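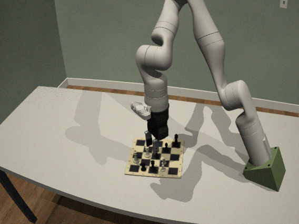

Wisura Guest Arrival System, Model 940

The Model 940 is a guest list and arrival control system for private celebrations at which attendance is confidential, including engagement parties, weddings and premiere receptions. It is supplied by Wisura to event planners, publicists and family offices, and may be purchased or hired by the event.

Each system holds up to 771 guest records. A record contains the guest's name, an approved portrait, seating details and any instructions on press contact. Records are stored on the base station only and are erased when the host closes the event. No internet connection is required.

Included in the standard set
Base station with locking cover
2 handheld readers
Charging dock and power cord
Printed operator's guide
Carrying case

Invitations
Coded invitation cards are printed by Dokent and shipped separately to the address named by the host. Cards carry no names or venue details. Lost cards can be canceled from the base station at any time before the doors open.

Phone storage option
Hosts who do not permit guest photography may add the Mundis pouch set, which contains 47 numbered pouches and a release key. Additional sets may be ordered.

Hire terms
Hire covers the day of the event and the day before it. Orders for events held in April should be placed early, as stock is limited during that month. A signed privacy agreement is required before any equipment is released. Equipment must be returned in its case to the Căpraru depot.

Sales inquiries: Gualtiero Zanetti
Technical support: Aurel Tănase

Page last revised July 29, 2021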